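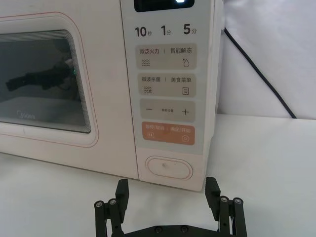 Châu Đỗ wrote in after my February page on kettles to ask how on earth you clean a microwave when the buttons are in a language you can't read, and whether it was safe to just press things until something happened. She had moved into a furnished place, the microwave came with it, and the booklet was long gone.

Well, Châu, I have been promising you an answer ever since, so let's do it properly. It's an easy job, it takes less time than a cup of coffee with a friend, and a white microwave shows every fingerprint, so you'll be glad you did it.

First, the buttons. If yours is a Midea with a Chinese panel, the row under the display is the one you'll use most. 10秒 is ten seconds, 1分 is one minute and 5分 is five minutes. Learn those two little characters, 秒 for seconds and 分 for minutes, and you can warm up almost anything. Under that come the labels that look harder than they are:

微波火力 – microwave power
智能解冻 – smart defrost
微波杀菌 – microwave sterilize
美食菜单 – food menu

The minus and plus signs are for turning a setting down or up. I can't tell you exactly how every model behaves when you press each one, so do look up the booklet for yours by the model number on the label (it's often on the back or inside the door). I wrote the translations on a strip of masking tape for my mother-in-law and stuck it on the wall beside hers, and she has never needed to call me about it since, though she calls about everything else.

What you'll need

A microwave-safe bowl, a wide one if you have it
2 cups of water
4 tablespoons of white vinegar, or a lemon cut in half
A wooden spoon or a wooden skewer
Two soft cloths and a drop of dish soap
Oven mitts

Steaming the inside

Pour the water into the bowl and add the vinegar. If you can't stand the smell of vinegar (my husband leaves the house), squeeze in the lemon and drop the halves in after it. Lay the wooden spoon in the bowl. Please don't skip the spoon – very still water can get hotter than boiling without bubbling, and then jump up at you when you move it.

Set the bowl in the middle of the turntable or floor, shut the door and run it on full power in one-minute turns until the window fogs over. Small ovens get there quickly and big ones take their time. Stop as soon as you have plenty of steam, then leave the door closed for 12 minutes. Go and fold some towels. The steam is doing the scrubbing for you, and if you open up early to have a peek you'll let it all out.

Put on your mitts, lift the bowl out slowly and set it in the sink. If you have a glass turntable, take that out too and wash it like any plate once it has cooled.

Wiping down

Unplug the microwave. Wipe the ceiling first, then the walls, then the floor, so the drips only have to be chased once. Anything stubborn can have the warm cloth laid over it for a few minutes. Keep metal scouring pads well away from the inside, and don't pick at any cover plate on the side wall.

The inside of the door deserves a slow wipe, right into the corners of the window and along the edge where it meets the oven. Crumbs there can keep the door from closing nicely.

The outside and the panel

Put the drop of soap on a damp cloth, wring it out hard and go over the door. If yours has a line of colored trim, run a fingertip through the cloth along it, as grease loves a groove. For the button panel, use the cloth nearly dry and never spray anything straight onto it. Dry everything with the second cloth, plug it back in and set the clock if it needs it.

I leave the door open for a little while afterward to let the vinegar smell drift off. A quick wipe every week or so will keep you from having to steam very often, unless somebody in the house reheats spaghetti sauce without a lid.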